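Part-time Calligraphy Table Assistant – Wogan Arts Rooms

Employer: Wogan Arts Rooms
Location: Tunside
Hours: 10 per week, afternoons and early evenings
Contract: Fixed term, to the end of May
Reports to: Nest Dafis, Program Manager
Closing date: 12th July

About the job

Wogan Arts Rooms runs drop-in and booked classes in drawing, printmaking and brush writing. We are looking for someone to set up, look after and clear away the calligraphy tables, and to help beginners through their first sheets of practice.

The brush writing program has grown to 44 regular members, and our tutor, Severyn Marchuk, can no longer run the sessions and take care of the equipment as well. The new assistant will work alongside Severyn in booked classes and will be the main person on hand during open practice.

Most of our beginners work on water-writing mats. These are reusable sheets printed with red squares and diagonal guide lines, and they are written on with a brush and plain water. The marks fade as the mat dries, so a learner can repeat the same character many times without using up paper. Members who have finished the first course move on to ink and practice paper.

What you will do

Cover the tables with black cloth and lay out mats, brushes, water dishes and brush rests before each session.
Check mats for creases and old marks, and tell Severyn when one needs replacing.
Wash brushes after use, shape the tips and hang them to dry.
Show new members how to hold the brush upright, how much water to load and how to use the guide lines to place a stroke.
Keep the ink and the water-writing supplies in separate cupboards. Brushes that have been in ink do not go back on the mats.
Sign members in and keep the attendance sheet up to date.
Order paper, ink and brushes through our supplier, Drikora, within a monthly budget of $300.
Leave the tables clear for the evening life drawing group.

What we are looking for

You should have some experience with a brush, either Chinese or Japanese calligraphy or ink painting. You do not need to be an expert, and you do not need a teaching certificate. We do need someone who can write the basic strokes cleanly and explain them to a person who has never tried.

You should be on time, tidy, and comfortable with a mixed group. Our members include school students, retired people and several who come straight from work. Some are left-handed and will need a different table layout.

Reading Chinese is useful but not required. The copybooks have English notes, and Severyn will go through the character lists with you in your first two weeks.

The job involves standing for long periods and carrying boxes of supplies up one flight of stairs. If this would be a problem, please tell us – we can usually move storage around.

Pay and benefits

Pay is $155 for each week worked, paid monthly. You may attend any Wogan class free of charge when there is a space, and use the practice tables outside your hours by arrangement. Paid training is given before you start.

How to apply

Send a one-page letter and a short resume to Lleucu Rees in the office. Please include a photo or scan of one sheet of your own brush work, in any script. It does not have to be a finished piece – ordinary practice is fine.

Short-listed applicants will be asked to come in for an hour, set up a table and talk one beginner through a single character. You will be told the character in advance. We will let everyone know the result, including those we do not invite.

Questions about the job itself can go to Nest Dafis. Questions about access to the building should go to Hefin Cadwaladr at the front desk.
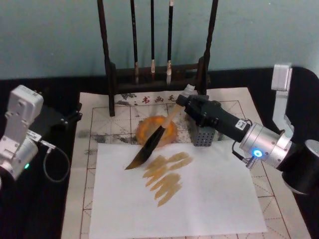 Brush and gridded water-writing mat on the black tabletop.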